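Skevolton to offer small clear egg boxes in grocery stores from the end of the month

2022-02-08 – Skevolton, a maker of clear food packaging, today announced that its Piątek line of egg boxes will go on sale to shoppers for the first time. Until now the boxes have been sold only in bulk to farms and packing houses. The line includes the full-length carton that farm customers already know and a new box for four eggs, made for small households, lunches and farm stands.

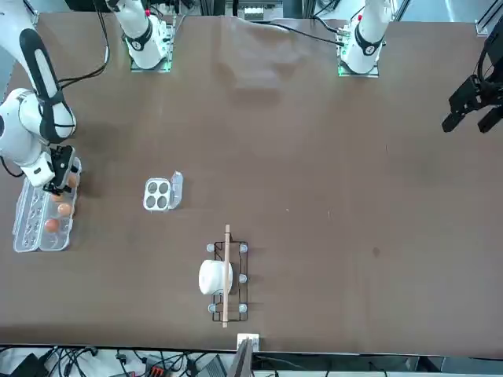
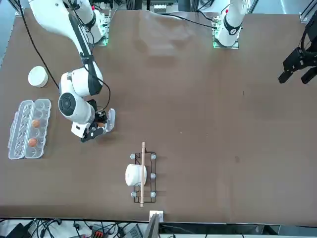
The Piątek four is a square box with two wells on each side and a hinged lid. It was drawn up after farm stand owners told the company that many of their customers did not want a full carton. Some were buying for one person. Others already had eggs at home and needed only a few more for a cake. Stands were cutting long cartons in half with scissors and closing them with a rubber band, and the cut edge was sharp.

"We had the long carton and we thought that was enough," said Ashton Kingi, product manager at Skevolton. "Then I spent a Saturday at a farm stand and watched how people bought. A lot of them asked for four. We went back and made a box for four."

The lid of the new box opens fully, so eggs can be set in from above with one hand. The wells are deep enough to keep a large egg from touching the one beside it. Extra-large eggs will fit, but the company does not recommend the box for jumbo or duck eggs. A separate size for those is being looked at and has no release date.

Both sizes are clear on all sides. Shoppers can check for cracks without opening the lid, and at home it is easy to see how many eggs are left. The boxes can be washed by hand in warm water and used again. They should not go in the dishwasher, as high heat may bend the hinge. After washing, Skevolton suggests leaving the box open and upside down on a rack until it is fully dry, including the bottoms of the wells, before eggs are put back in. Any box with a split well or a torn hinge should go into recycling where local rules allow.

The four-egg box was tried out in January at 16 farm stands and small grocery stores. Each store received 100 boxes and was asked to report on breakage, stacking and customer comments. The main complaint was about the closing tab, which some customers found stiff. The tab has been made wider for the version going on sale. Two stores also asked for a flat area on the lid large enough for a date label, and this has been added.

Czesław Jasińska, who runs the Woso farm store, took part in the trial. "People bring the box back and fill it again, and that saves me money," Jasińska said. "The first tab was too tight. I told them so. The new one I can open with my thumb."

Woso will keep selling loose eggs by the piece along with the filled boxes – customers may use either size, or bring a carton of their own.

Distribution will be handled by Drotulex, which already delivers Skevolton's berry and salad containers. Drotulex will ship the egg boxes flat-nested in sleeves, with the lids open, so that they take up less room in a stock room. Stores can order the two sizes in the same shipment. The bulk program for farms stays as it is, and current customers do not need to change their orders or item numbers.

Boxes will be sold to shoppers empty, in packs, in the kitchen storage aisle. Thirty-one stores have placed first orders. Prices are set by each store. A printed card with washing directions comes in every pack, and the same directions can be requested from the company by mail.

Stores that would like samples can ask their Drotulex driver or write to the Skevolton sales desk. Sample packs hold 2 boxes of each size and are free to food retailers.

About Skevolton
Skevolton makes clear boxes, trays and lids for eggs, fruit and prepared foods. Its customers are farms, packing houses and independent grocery stores.

Press contact
Ashton Kingi, product manager, Skevolton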